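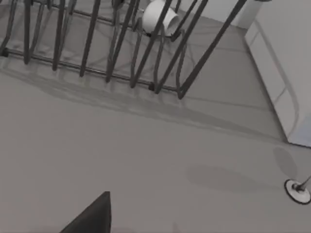

Dark rack on a pale gray surface. The rods between the tines are the part to look at when you shop.

Dish Racks, Vinegar and Other Things I Was Told Would Work

By Young-sook Ahn
November 27, 2024

Every year before the holidays my inbox fills up with kitchen cleaning tips, and every year I try a few of them on my own sink. Most are harmless. A few are a waste of good vinegar.

Start with baking soda and vinegar down the drain. It fizzes, and people like the fizz. What you have once it stops is mostly salty water. If the drain is slow, take out the stopper and pull the hair and gunk off it with a bent wire or a plastic drain strip. A kettle of hot water helps with grease if your pipes can take it. PVC doesn't love boiling water, so let the kettle sit a few minutes first.

Dish racks. I don't believe in the two-tier ones. The top drips on the bottom, so the bottom never dries, and you end up with a towel in your hand anyway. Get one level, with enough room between the tines for your own plates. Take a plate to the store. I did this in May and the clerk at Buveck looked at me funny, but two of the racks I was considering wouldn't hold a stoneware plate upright.

Coated racks fail at the tips first. Once the coating splits, water gets in and you'll see rust on your good bowls. You can buy little vinyl caps, and I've used them, and they fall off. A dab of the repair paint sold for dishwasher racks holds up better, provided you sand off the rust and let the metal dry overnight. I gave mine 14 hours.

Pink slime in the drip tray is not mold, whatever the label on the spray says. It's usually bacteria and it comes off with dish soap and a brush. Do it weekly. The fancy tray tablets from Alteo cost more than the soap and I couldn't tell the difference after 6 weeks.

Lemon in the garbage disposal smells nice for an afternoon. The smell you're covering up lives under the rubber splash guard. Switch the power off at the breaker, lift the flaps and scrub the underside with an old toothbrush - you won't enjoy it.

Stainless steel and olive oil: skip it. It shines until somebody touches it. A damp microfiber cloth, wiped with the grain and then dried, does the job.

Dryer sheets for burnt pans I'll grudgingly allow. I suspect the overnight soak does all the work. I left one pan with a sheet and one with plain dish soap and they came out the same, except one smelled like laundry.

Next month, cutting boards.

Comments (3)

marlo_k: The splash guard thing. I've had this house nine years and never looked under there. I wish I still hadn't.

Dee in Avmont: Disagree on two-tier racks. Mine has a tray between the levels and the bottom dries fine. Small kitchen, no choice.

T. Cheng: What grit did you use on the rust?

We use cookies to improve your visit. By continuing to browse you accept our cookie policy. Accept | Manage settings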